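1/ Okay, I have to talk about the weather, because June in Bunasdale has lost the plot and I'm loving every minute of it. We've had fog you could lean on, a morning that felt like October, and then last night the best hailstorm I've seen since I moved here. Long thread, put the kettle on.

2/ The month started warm. Silly warm! I had the back door open at 7 am and the magpies were carrying on like it was spring. The wattle along the creek track has buds on it already, which seems early to me, but I've only been keeping notes for 2 winters so don't quote me.

3/ Then the wind swung south and that was the end of that. I went out to the gauge in thongs and came back in a hurry to find socks. First proper frost of the year – the birdbath had a lid on it and the paddock behind the Folel road was white right up to the fence line.

4/ Frost notes for those who like them (I know there are a few of you): low spots only, gone from our side of the street by morning tea, still sitting in the shade of the hall at lunchtime. My neighbour's lemon tree got nipped on the top leaves. Mine's against the brick and looks fine.

5/ After the frost came the fog, and I mean days of it. If you've never walked up to the Sondwood lookout in fog, go. You start out seeing your own shoes and not much else, and then near the top it goes bright and yellow and suddenly you're standing above the lot. The whole valley was filled in like milk in a saucer.

6/ So-ying Tseng got up there before me (she always does) and reckons she saw a fogbow, which is a rainbow's pale cousin, nearly no colour in it. I have never seen one. I am extremely jealous and will be setting the alarm.

7/ Now, rain! 80 mm for the month so far in my gauge. Most of that fell in one go, overnight, and I lay there listening to it on the tin and grinning. The creek came up brown and noisy and went over the stepping stones by breakfast.

8/ A few people have asked how I measure it. Plain plastic gauge on a post, well away from the shed and the trees, emptied at 9 am. It holds 200 mm, and I've never come close to filling it. If yours is under the eaves you're measuring your gutter, sorry!

9/ And then last night. The sky over towards Mateos went that bruised greeny grey at 4 pm, dead still, every dog in the street going off. Pea-sized hail for a couple of minutes, a gap, then a second burst so loud I couldn't hear the radio. The lawn was white. I ran out and filled a mug with it for no good reason.

10/ The silverbeet is in ribbons. The broad beans stood up to it beautifully, and the garlic doesn't seem to have noticed.

11/ If you got hail on your side of the hill I'd love to know what time it reached you and how big it was, next to a coin if you've got one handy. I'm trying to work out which way the cell tracked, and so far I've got it going over the showground and then possibly straight through my vegie patch.

12/ Clear sky tonight and hardly a breath of wind, so I'm tipping another frost. Cover your seedlings, bring the hose nozzle in, and if anyone's heading up to the lookout at sunrise – save me a spot, I'll bring the thermos.
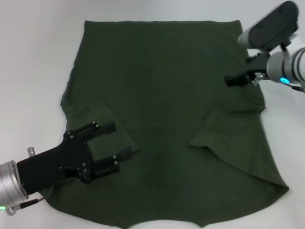
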